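Stain (household)

Last edited April
By Dagmar Vondráček

A stain is a patch of colour left on or in a material by something that doesn't belong there, and which plain wiping won't shift. Covers clothes, carpets, worktops, tables, floors, walls. Differs from dirt, which sits loose on top, although the two overlap and most people use the words as they like. Deliberate stains (wood stain, glass stain, the dyes used on microscope slides) are dealt with in their own articles.

How stains form

Two main routes. Either the colour sinks into tiny gaps in the material and gets stuck, or it reacts with the material and bonds to it. Tea on cotton does a bit of both. Rust on stone is mostly the second. Spilled paint is mostly a skin on top, at least untill it has dried into the weave.

Time matters, heat more so. A fresh spill is largely liquid and can be lifted with a cloth. Left alone the water goes and the colour is left behind, often darker at the rim — the coffee ring effect, caused by liquid flowing outwards as the edge of a drop dries first. Heat sets protein stains such as egg, milk and blood, so hot water is the wrong start for those.

Light surfaces show stains sooner than dark ones. Not more stained, just easier to see. Patterned floors were popular in halls and kitchens partly on this account.
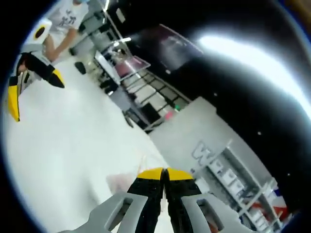
Types

Usually sorted by what made them, as that decides the treatment.

Protein. Blood, egg, milk, sweat, grass in part. Cold water first, then a detergent with enzymes.

Tannin. Tea, coffee, red wine, most fruit. Respond to mild acids and to oxygen bleach. Ordinary bar soap can make them worse on cotton.

Oil and grease. Butter, salad dressing, candle wax, make-up. Need something that mixes with fat: washing-up liquid, or a solvent where the material will stand it. Absorbent powders such as cornflour or chalk are an old first step and still a decent one on suede.

Dye. Ink, food colouring, beetroot, turmeric, colour run from other washing. Hardest group. Turmeric fades in sunlight, so a day on the line may do more than a second wash.

Mineral. Rust, limescale, hard water marks. Acid treatments, never chlorine bleach on rust, which tends to fix it.

Mixed. Most real stains. Gravy is fat, protein and colour together. Treated in stages, protein or grease first and the colour afterwards.

Hard surfaces

Fabric gets most of the attention in household manuals but hard surfaces stain too. Unsealed stone, bare wood and old grout are open enough to take up liquid quickly. Glazed tile and glass are close to stain proof, and marks on them are normally films which come off with the right cleaner. Plastics fall in between: smooth when new, then scratched by use, and the scratches hold colour.
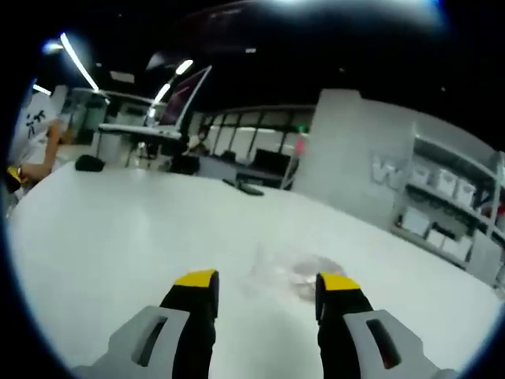 Greyish mark on a white tabletop.

Matte finishes are harder to keep than gloss. The rougher face gives residue more to hold on to, and rubbing hard in one spot can polish it, leaving a shiny patch that looks like another stain. General advice is to clean the whole panel with light even strokes.

White rings on polished furniture are usually moisture caught in the finish, not in the wood. Dark rings have gone further and reached the timber, where iron and tannin may have reacted. The first kind can often be treated at home. The second usually means stripping the finish.

Removal methods

Blotting. Pressing a clean dry cloth on the spill, working from the outside in. Rubbing spreads it and damages fibres.

Soaking. The Etden laundry handbook, a small printed guide that went through several editions, gives 20 minutes in cold water for fresh blood and 24 hours for old table linen. Later editions drop the longer soak for anything coloured.

Bleaching. Doesn't take the stain away as such, but breaks up the part of the molecule that gives colour. Chlorine bleach is strong and fast and ruins wool and silk. Oxygen bleach is slower and safer for most things. Bleach must not be mixed with acids or ammonia, as the fumes are dangerous.

Poultice. A paste of powder and cleaner, laid on stone, covered and left to dry so that the stain is drawn up into it. Slow. Often repeated.

Abrasion. Last resort. Removes the stained layer along with the stain.

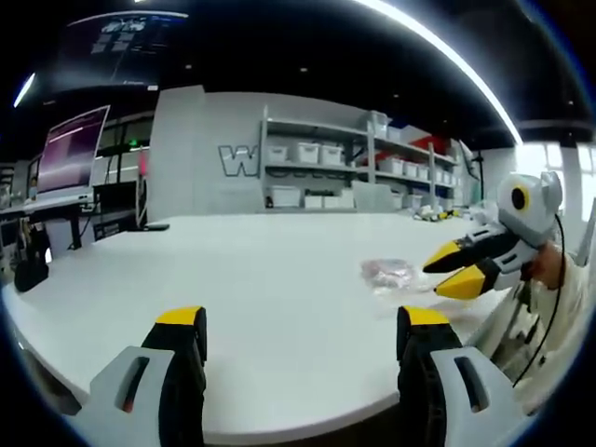 Whatever the method, testing on a hidden part comes first. Undersides, hems, the back of a drawer. Cleaners that are fine on one finish will cloud another which looks the same, and makers' labels are not always still attached.

Stain resistance

Protective coatings work by stopping liquid from spreading, so it beads and can be wiped off. Fluorine-based coatings were the standard for decades, but are being replaced in many places over concern that they last so long in soil and water. Wax and silicone types are gentler and wear off sooner. None of them lasts for ever, and washing shortens the life of all of them.

Makers' tests differ and so claims are hard to compare. A typical one puts drops of coffee, oil, mustard and ink on a sample, waits, wipes, and grades what is left against a printed scale. Tukell panels, for instance, were sold on a test using 11 substances, with hair dye the only one to leave a lasting mark.

In language

"Stain" comes partly from a shortened form of "distain", from Old French, with the sense of taking colour away. The meaning has more or less flipped since. Used for damage to reputation from the 16th century on. "Stainless" was in use for character long before it was used for steel.

See also: Bleach; Detergent; Laundry; Limescale; Patina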